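Home | Film | Festivals | Business | Subscribe

Selling a Documentary One Territory at a Time

By Elaine Lacerda
7 Mar 2023

The sales agreement for "Dukodano," a feature documentary on the closing of a river ferry service, runs to 227 pages with its schedules. Most of those pages concern delivery. The rights themselves take up four.

Bohdana Zhuravel, who produced the film through her company Vekorau, kept the split simple. Paiva, a sales agent with a small nonfiction list, holds all territories outside North America for a term of 12 years. Plekbridge has the United States and Canada, theatrical and home video, with a streaming window that opens 90 days after the first paid screening. Airline and educational rights were held back and will be licensed separately.

The holdback is the part that took longest to settle. Educational sales for a documentary of this size are slow but steady, and distributors often ask for them as part of an all-rights deal at no added cost. Zhuravel declined. "I had the school price list from my last two films in front of me," she said. "Those sales paid for the sound mix on this one."

Plekbridge plans a limited opening in May, in single-screen houses of 600 seats or fewer. The distributor recoups its print and advertising costs first, under a cap written into the contract, and the remaining receipts are divided evenly. Costs above the cap need written approval from Vekorau. The minimum guarantee is paid in three parts: on signature, on acceptance of the master, and on the first theatrical date.

Acceptance is where many small films lose time. The delivery schedule calls for a textless master, separate music and effects tracks, a dialogue list, a cue sheet, and signed releases for every person who speaks on camera. "Dukodano" draws on 3,117 archive clips and stills, each logged with its source, license term and territory. Footage cleared only for festivals had to be cleared again or replaced. Eleven shots were replaced.

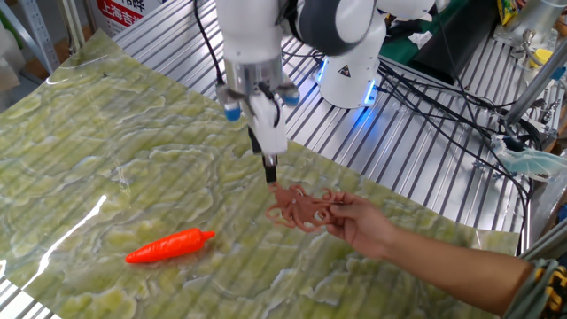

A brown octopus toy, held by hand beneath the tip of a robot gripper.

Errors and omissions insurance was bound before signature, at the distributor's request. The policy names Vekorau, Paiva and Plekbridge as insured parties -- a point that Paiva's first draft left out.

Festival terms are set out in a separate rider. Screening fees go to the sales agent, less commission, except at events in the producer's home country. Any audience over 2,000 across a single festival run requires notice to the theatrical distributor, who may ask for a cut in the number of showings.

Paiva reports quarterly for the first two years and twice a year after that. Vekorau may audit the books once in any 12-month period, at its own expense unless the shortfall exceeds five percent.

Related
Who Pays for the Closed Captions?
Reading a Recoupment Schedule
Archive Licenses: Term, Territory, Media
Short Windows and the Single-Screen House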